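Wednesday

Started on the Valstead boxes at last. They've been along the wall since May and I was tired of walking sideways past them. The list Rostyslav Kravchuk sent with them says nearly 2000 items, but that includes offprints and pamphlets, so the books will come out lower. I had tea first, then cleared a space and got going a bit after nine.

My plan was to do engineering before anything else, since Ehab Farouk wants that part for the reading room at Wetarholm. The black crate is for books standing up with the title showing. Robotics went in first, with the ROS ones together, and the car suspension book at the end because there was room. The bright blue DTC one about brands is business, so it stays out until I start a business crate. Same subject shelf as the marketing books upstairs, I think.
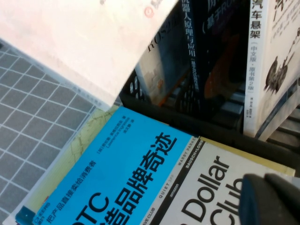

## Late morning

Slow going. I can read titles in Chinese if they're short, and after that I'm looking up characters. Tâm Chu lent me a dictionary that is better than the one on my phone but weighs a lot more. I write each title on a slip, then the author, then the entry number from Rostyslav's list. Entry 594 is down twice with different authors. I wrote to him about it and put both slips at the back.

The loose printed stuff is worse than the books. Some of it has bold headings and narrow columns of small type, and the paper has gone gray in patches and won't lie flat. I don't know yet if it counts as a periodical. I'd been leaning toward putting all of it in the recycling.
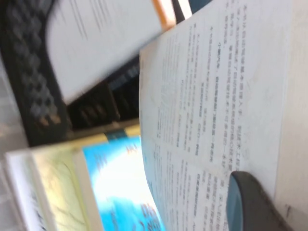

Lemlem Kumsa wrote back at lunch that I shouldn't throw out any paper until she has been through it. She would take creased and dusty over missing, and a week under something heavy flattens most things. She also asked for the loose sheets to be kept with whatever box they came from. Fine. I've made a folder for each box and written the box number on the tab in pencil.

Lunch was the rest of the soup. Rang Carolina Lobo about the shelf brackets and she says Sydorenko still has them in the brown finish only. I said brown was OK.

## Afternoon

Cars next. I had thought there would be a handful of these and there are a lot more, mostly on chassis and driving systems.
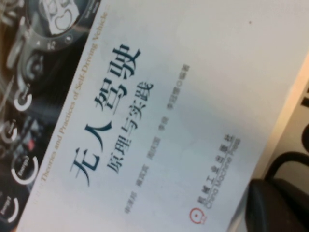
I still can't decide whether autonomous driving goes with cars or with robotics. The Plimness scheme we used for the last lot has it under transport, and Ehab's shelves have a label for vehicles already printed. For the slips I've been copying any English on the cover as well as the Chinese, and "Theories and Practices of Self-Driving Vehicle" in thin orange-gold lettering saved me the dictionary for once. I put it under transport with a note. If Ehab wants it in robotics he can move it.

After that it was the leftovers, the ones that don't match anything. A white one with big katakana down the cover, which I can't place until someone reads me the rest of the title. A pale green one with a grid like graph paper and squiggly branching lines. A thick one with a watch mechanism on the front – I'd like to look through that properly before it goes.

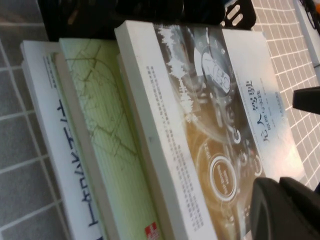 ## Left to do

- Ask Tâm about the Japanese title
- Start the business crate
- Answer from Rostyslav on 594
- Pick up brackets from Sydorenko
- More slips, I'm down to the last pad

Stopped at 1730. Back is stiff from bending over. Will do 2 more boxes tomorrow if the rain keeps up, otherwise the garden.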